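Two grippers, one pile of laundry

If you've been following our cloth-handling work, you know we spent most of the spring arguing about fingers. Long ones, short ones, soft pads, hard pads, you name it. In July we finally stopped arguing and ran a proper side-by-side, and I've been itching to write it up ever since!

The two hand-held grippers in the test were the Kiton, which has wide padded fingers and a spring return, and the Lodum, a plate-linkage design with parallel fingers that close straight toward each other. Mali Lloyd planned the trials and did most of the gripping herself (her forearm would like that noted). She logged 717 grasps in all, on shirts, towels, socks, pillowcases and anything else that folds, flops or slides off a bed.

We wanted real homes for this. A lab table is flat and clear, and fabric behaves beautifully on it – then you take the same shirt into a bedroom and it catches on the mattress, bunches against a blanket or drops down the side. So Mali worked at bedsides and on the backs of chairs, with other people's stuff all over the place, and the numbers got a lot more interesting. 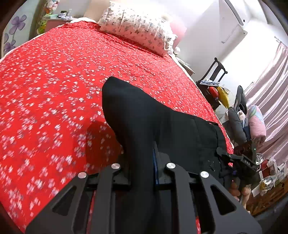
Black cloth pinched between the fingers and lifted to a peak over a flowered bedspread.

Dark fabric was the part I was most curious about. On black cloth the folds are hard to pick out on video, and our grasp labels have always been shakier there. Mali's trick is to pinch and lift a single point first, so the cloth makes a tent shape, and only then go for the edge or the corner. It takes a moment longer, but the labelers love it, and we've now made it the standard first move for every dark item.

So how did they do? The Lodum held on through the full lift in 469 grasps, and it was especially good on thin fabric, where the Kiton's pads tend to push the cloth away before they close on it. The Kiton came back strong on towels. Thick, loopy fabric seems to suit those wide pads, and it's also the kinder of the two on your hand after an hour. I went in sure there would be one clear favorite, and I've come out wanting both on the shelf.

Next up is the controller side. Fudavton is lending us 2 of their wrist units, and we'll be replaying the bedside grasps on the arm at the Ó Néill workshop to see how many carry over. Mali is betting on the thin shirts. I'm putting my coffee money on towels.

If you'd like the grasp sheet Mali used, reply to this newsletter and I'll send it along. It prints on one page.

Recent items
Picking a camera for close-up work: 3 we tried
Finger pads, round two
Why our sock trials took over a month
Setting up the arm at Ó Néill
Reader mail: gripping wet towels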